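나눔주방 '이카노', 빌린 그릇 돌려주는 선반 새로 정리
2026년 5월
공유 14 | 댓글 4

카라스코 거리에 있는 나눔주방 이카노(Ikano)가 반찬통과 그릇을 빌려주는 코너를 다시 열었다. 이 코너는 지난 12월부터 문을 닫고 있었다. 돌아오지 않는 그릇이 많아졌고, 뚜껑과 몸통의 짝이 맞지 않는 통도 선반에 많이 쌓였기 때문이다. 이카노는 그동안 남은 그릇을 하나씩 꺼내서 확인하고, 쓸 수 있는 것과 쓸 수 없는 것을 나누는 일을 했다.

이카노는 이 동네에 사는 사람이면 누구나 쓸 수 있는 부엌이다. 여러 나라에서 온 주민이 함께 음식을 만들고, 남은 음식은 통에 담아 집으로 가져간다. 그래서 뚜껑이 있는 통이 언제나 제일 먼저 없어진다. 접시나 컵은 부엌 안에서 쓰고 씻으면 끝나지만, 통은 집까지 갔다가 다시 와야 한다. 이카노의 안내문에는 "통 하나가 늦게 오면 다음 사람은 음식을 비닐에 담아야 합니다"라고 쓰여 있다.

정리를 시작했을 때 창고에 있던 그릇은 모두 100개였다. 그중 짝이 맞는 뚜껑을 가진 통은 40개뿐이었다. 뚜껑이 깨졌거나 몸통에 금이 간 것 19개는 음식용으로 쓰지 않기로 하고 따로 모았다. 나머지는 뚜껑이 없는 그릇과 볼이고, 이것은 부엌 안에서만 쓴다. 따로 모은 통은 버리지 않고 단추, 고무줄, 씨앗 같은 작은 물건을 넣는 데에 쓸 예정이라고 한다.

새로 바뀐 점 중에서 가장 큰 것은 바구니다. 전에는 돌려주는 그릇을 싱크대 옆에 그냥 쌓아 두었다. 아래에 있는 통을 꺼내려면 위의 것을 모두 들어야 했고, 그러다가 떨어뜨리는 일도 있었다. 이제는 철망 바구니에 통을 넣는다. 철망이라서 옆에서도 안이 보이고, 남은 물기가 있어도 바닥에 고이지 않는다. 넣을 때는 뚜껑을 몸통에 닫은 채로 넣는 것이 규칙이다. 뚜껑만 따로 오면 다시 짝을 찾는 데에 시간이 많이 걸린다.

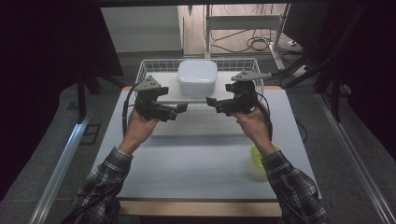
흰 철망 바구니 안에 뚜껑 있는 플라스틱 통이 놓여 있다. 탁자 오른쪽에는 연두색 볼의 일부가 보인다.

바구니와 선반은 중고 물품 가게 투키아(Tukia)에서 샀다. 가게가 문 닫은 빵집에서 받아 온 물건이라고 한다. 선반은 높이가 조금 높아서 맨 위 칸에는 가벼운 것만 올린다. 통은 크기에 따라 세 가지로 나누고, 큰 통은 아래 칸, 중간 통은 가운데 칸, 작은 통은 문 옆의 칸에 둔다. 볼은 겹쳐서 보관할 수 있지만 다섯 개를 넘게 겹치지 않도록 부탁하고 있다.

빌리는 방법은 전과 거의 같다. 공책에 날짜와 통의 번호를 적고 가져가면 된다. 번호는 통의 바닥에 지워지지 않는 펜으로 썼다. 보증금은 없다. 다만 빌리는 기간이 두 주로 짧아졌고, 한 집에서 한 번에 세 개까지만 빌릴 수 있다. 행사나 잔치 때문에 더 많이 필요한 사람은 미리 이야기해야 한다. 늦은 사람에게 벌금을 받을지에 대해서도 이용자 모임에서 의견이 나왔지만, 벌금이 무서워서 아예 돌려주러 오지 않는 사람이 생길 수 있다는 말이 있어서 하지 않기로 했다.

돌려줄 때 씻는 방법도 벽에 적혀 있다. 집에서 먼저 씻어 오는 것이 원칙이고, 김치나 카레처럼 색이 남는 음식을 담았던 통은 쌀뜨물이나 베이킹소다를 넣은 물에 하룻밤 담가 두면 좋다고 한다. 색이 조금 남은 것은 괜찮지만 냄새가 남은 통은 다시 씻어 달라고 부탁하고 있다. 전자레인지에 쓸 수 있는 통에는 번호 옆에 동그라미를 그렸다. 동그라미가 없는 통은 데우지 말고 음식을 다른 그릇에 옮겨야 한다.

이카노의 이웃 모임인 마스투라(Mastura)도 이 선반을 같이 쓴다. 마스투라는 혼자 사는 노인들에게 국과 반찬을 가져다주는 모임이고, 그동안은 일회용 그릇을 썼다. 지난해에 쓴 일회용 그릇은 3910개였다. 마스투라는 먼저 반찬부터 빌린 통으로 바꾸고, 국은 새지 않는 통을 더 구한 다음에 바꿀 계획이다. 통이 섞이지 않게 마스투라가 쓰는 것에는 파란 테이프를 붙인다.

이카노는 집에서 쓰지 않는 통도 받는다. 뚜껑이 꼭 닫히고 금이 없는 것이어야 하며, 유리로 된 통은 무거워서 이번에는 받지 않는다. 가져온 통은 부엌 입구의 탁자에 올려 두면 된다. 뚜껑만 남은 것이 집에 있으면 그것도 가져와 달라고 한다. 창고에 있는 몸통과 짝이 맞을 수도 있다.

댓글 4

초록대문
우리 집에 7번 통이 있습니다. 작년 가을에 빌렸는데 문이 닫혀서 못 돌려줬어요. 이번 주에 가져가겠습니다. 죄송합니다!

두부한모
세 개는 좀 적은 것 같아요. 식구가 여섯인 집은 국 하나 반찬 둘이면 벌써 끝입니다. 식구 수에 따라 다르게 하면 안 될까요?

soup_day
카레 색은 씻은 다음에 햇빛에 말리면 많이 없어져요. 우리 어머니가 하시는 방법입니다.

모퉁이집
유리 통은 언제부터 받는지 아시는 분 계세요? 뚜껑까지 다 있는 것이 네 개 있습니다.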